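Staffroom notebook

A staffroom notebook is a shared book, usually left near the kettle, in which the teachers of a school write down things they would like other teachers to know. Its contents range from lesson ideas to complaints about the photocopier, in proportions that vary with the time of year. 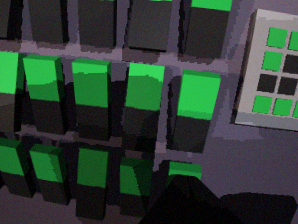 Upright blocks in rows on a rack, computer rendering.

The notebook is distinct from the school log, which a head teacher is expected to keep, and from the class register, which somebody will eventually ask to see. Entries are voluntary and often unsigned, although handwriting tends to give the author away within a term.

Origins

Teachers have probably left each other notes for as long as there have been two of them in one building. The form described in this article is usually traced to the secondary school at Tomia, where the language teacher Yannick Lebrun put a ruled exercise book on the staffroom windowsill one May and wrote on the first page, "What worked today?" The first reply, in pencil, was "Friday". Lebrun later described this as a disappointing start but a fair answer.

The book was full by the end of the following term. A second was bought, then lost, then found in the music cupboard with the best pages missing. Neighbouring schools at Degefa and Dedum took up the habit soon afterwards. Degefa insisted on a hardback with numbered pages. Dedum used the backs of old timetables held together with a bulldog clip, and is generally thought to have had the better entries.

Contents

Most entries are short. The commonest type is the practical tip, such as how to settle a class after a windy lunchtime or which corridor door has to be lifted slightly before it will shut. Next come accounts of lessons, which are more often about failure than success. Teachers appear to find it easier to write about a collapsed volcano than a volcano that did what it was told.

A smaller group of entries is made up of remarks by pupils. These are copied down with care and frequently improved by later hands. In the Tomia books, one pupil's explanation of gravity exists in four versions, each funnier than the last and each claiming to be the original.

Arguments are also common. The longest on record, over whether pupils should underline titles with a ruler, runs through two volumes and stops only when one of the writers retires. Her final entry is underlined, freehand.

The Drotasora collection

The largest known gathering of staffroom notebooks is held at Drotasora, in a former classroom that still has the coat pegs at child height. It was begun by Tolera Dinsa, a retired geography teacher, who wrote to every school he had ever worked in and a good many he had not. The catalogue dated 2025-09-04 lists 946 volumes, one of which is a recipe book sent by mistake and kept for its notes on feeding a large number of people in a bad mood.

Dinsa sorted the books by subject, then by decade, and finally by the colour of the cover, on the grounds that this was how visitors asked for them. The third system remains in use. Readers may consult the books by appointment but are asked not to add to them - a rule that has been broken almost every year.

Use in training

Some colleges give student teachers extracts to read before their first placement. The usual exercise is to choose one entry, try the idea in a real classroom and report back. Lebrun was doubtful about this. He held that a notebook was useful mainly to the people who shared its staffroom, its pupils and its faulty radiators, and that advice carried elsewhere should be treated like milk carried elsewhere.

Supporters reply that new teachers get less from the tips than from the crossings-out. An experienced colleague who has written "never again" and then, a week later, "tried again, better" is thought to be more encouraging than 100 pages of guidance on resilience.

Decline and survival

Group messages and shared online folders have replaced the notebook in many schools. They are quicker, can be searched, and do not acquire tea rings. They also tend to be read by senior management, which has had an effect on the quality of the jokes.

The paper version survives mostly in small schools and in places with poor reception. Tomia still keeps one on the windowsill. It is attached to the radiator pipe with string, following the business with the music cupboard.

See also

Class register
Lesson plan
School log book
Tea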